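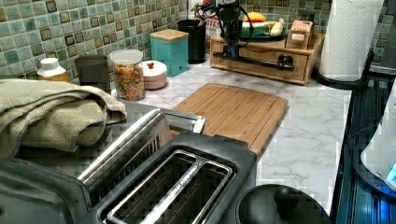
PLARNO KITCHEN SOFTWARE GROUP
Minutes of the January meeting

Chair: Sadia Rind
The meeting opened at 10 a.m. The previous minutes were accepted with one correction: the item on gripper force limits should have read "deferred" and not "closed."

1. Platero (motion planner)

The new collision checker is merged. It now treats cables as swept volumes along the arm and no longer as a fixed margin around the wrist. Planning is slower in tight spots near the backsplash, and two people asked for the old margin to stay available as a setting. Agreed to keep it for one more release, off by default.

There was a long discussion about the cutting board. The planner gives it a flat top and ignores the groove, and the place routine sometimes sets an object down with one edge over it. Sadia would like the groove in the board model. The perception side would sooner mark it as a no-place strip and leave the mesh alone. The strip will be tried first.

2. Perception

The labeled set from the Mihăilă kitchen stands at 2,098 images. Of these, 94 were sent back for relabeling, nearly all for shiny metal or clear containers. Depth on clear plastic is still poor. The segmentation model finds the outline well enough, but the depth fill puts the back wall of the canister where the front should be.

A fix that fits a cylinder to the outline was shown. It works on round canisters and does nothing for square ones. It will go in behind a flag.

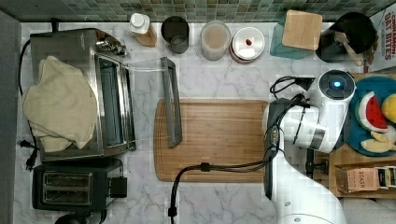 Does the planner wait for a full new map before every move?
It reuses the last map and updates only the region the arm is about to enter, unless the change detector reports a moved object elsewhere on the counter.

3. Control

The joint controller was dropping commands when the logger wrote to disk. The cause was a shared thread. Logging has been moved to its own process, and 1,600 replayed trajectories ran without a dropped command. Live runs are still to be done.

Gripper closing speed will be set per object class. The default stays as it is.

4. Broluron (logging and replay)

Replay now steps by planner event as well as by time. Request from the control side: show the commanded and measured gripper position on the same plot. Accepted. Request for automatic upload of every log: not accepted, storage is short.
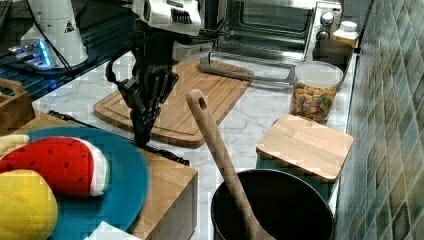 Gripper over the cutting board, with the toaster oven door open.

5. Open doors

An open oven door is missing from the static map. For now the operator sets the door state by hand before planning. A door angle estimate will be written up for the next meeting.

6. Actions

Sadia: no-place strip for the board, draft of door state message.
Perception: relabel the returned images, cylinder fit behind flag.
Control: live runs with the separate logging process.

Closed at 11:25.

Comments (3)

tmk: Is the cable margin setting per arm or global? We need it per arm.

Sadia Rind: Global at the moment. Please open a ticket.

j_orrin: Item 3, same dropped commands on our bench with the old logger. Will try the new branch and post the log.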